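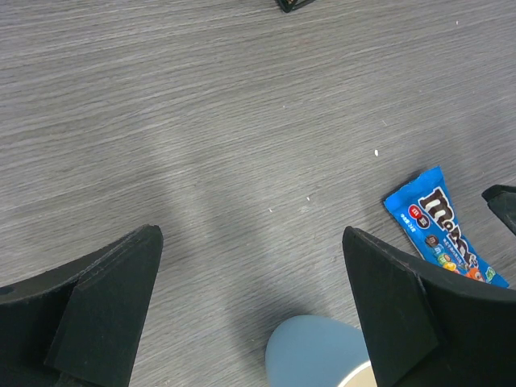 First robot arm for a snack shelf – what am I forgetting to budget for?

Kinga Magyar

Hi all! I help run a little snack corner and I've been given 3,000 dollars to buy one small tabletop arm that can pick up candy packets and put them on a two-level wire and wood rack. That's the whole job. No speed requirement, and somebody will be in the room with it.

The quote I have from Sutel is 2,639 with a two-finger gripper and a wrist camera. That leaves me 361 for everything else and I'm nervous (I've never bought anything like this!). Do I need spare fingers right away? Is the support plan worth 242 a year? I'd like to order in September if I can.

Curdale

Fun project! I'd skip the support plan in year one and put that money into fingers and pads. We run an older arm on almost the same job and the pads are what we keep replacing. Get a spare pair with narrow tips if they sell them, and ask if the pads come off separately, it's much cheaper that way.

The other thing is reach between the shelves.

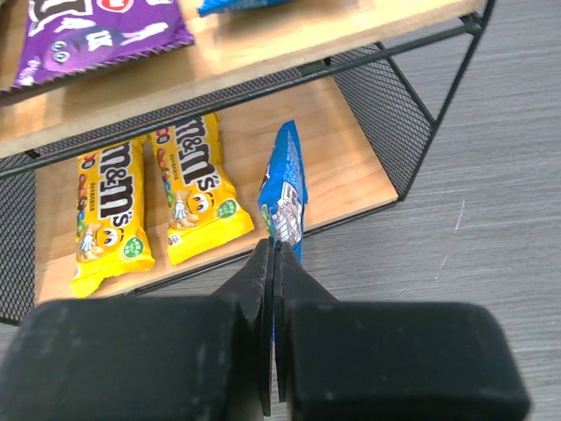 Candy bags have that crimped seal and they crinkle, so your grip force setting matters more than the payload number on the spec sheet. And measure your rack before you sign anything – the gap from the lower shelf to the upper one, and how far back the arm has to go. Housings are a lot fatter than the tips, and I had to send one gripper back over that. Shipping was on me, naturally.

Also ask if the quote includes the power supply and a table clamp. Mine had neither.

Mohmand

buy used, you'll save a ton

Billow

Not sure I agree on used for a first one, unless you know the seller. I'd want the warranty.

Kinga, I'd hold back around 100 for boring stuff: cable ties, a power strip with a switch you can reach, lights. We spent 4 evenings blaming the software when we just needed a better lamp over the table. And buy extra candy to practice with, the bags get pretty beat up. Put that in the budget too or you'll be paying for it yourself like I did.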